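We use cookies to remember your settings. Accept | Manage preferences

Drawing for Beginners, Session 4: Pencils, Points and Pressure

Last time we did blind contour, and the results were wonderful. Tonight is about the pencil itself, and I think this is the session where a lot of people fall in love with drawing (I did!).

Grades first. H pencils have more clay in the core, so they stay hard and leave a pale line. B pencils have more graphite, so they go down dark and wear away fast. HB sits in the middle. For this course you need a 2H, an HB, a 2B and a 6B, nothing else. The Bouazza set on the supply list has 14 grades in it and it is lovely, but you'd use four of them -- save your money for paper.

Warm-up, 20 minutes. Rule a long strip and divide it into boxes. Fill the first as dark as your 6B will go, leave the last one white, and work toward the middle from both ends. Small circles, light hand, several layers. Pushing hard flattens the tooth of the paper and then nothing more will stick to it, so build up slowly.

Holding the pencil. Writing grip for detail. For shading, lay the pencil under your palm and let the side of the point do the work. It feels clumsy for a page or two and then it suddenly doesn't, and your lines get so much looser!

Points. A long point gives you a fine tip and a broad side in one tool. Hand sharpeners make a short, tidy cone, good for line work with the H grades. Soft cores snap if you twist too fast, so turn the pencil slowly and stop when it bites cleanly.
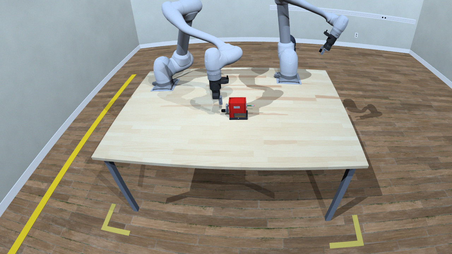
Hélène Gagnon wrote after the last session that she gets a better point by going over it with fine sandpaper, 300 grit, and that she keeps the dust in a jar for smudging backgrounds. Try it! A cotton swab dipped in graphite dust makes beautiful soft skies.

For next session: one egg on white paper, lit from one side, 60 minutes in total. Split it up if you like. Find the darkest dark before you start, and watch for the light bouncing back up under the egg.

© Stingate Evening Classes | Contact | Back to top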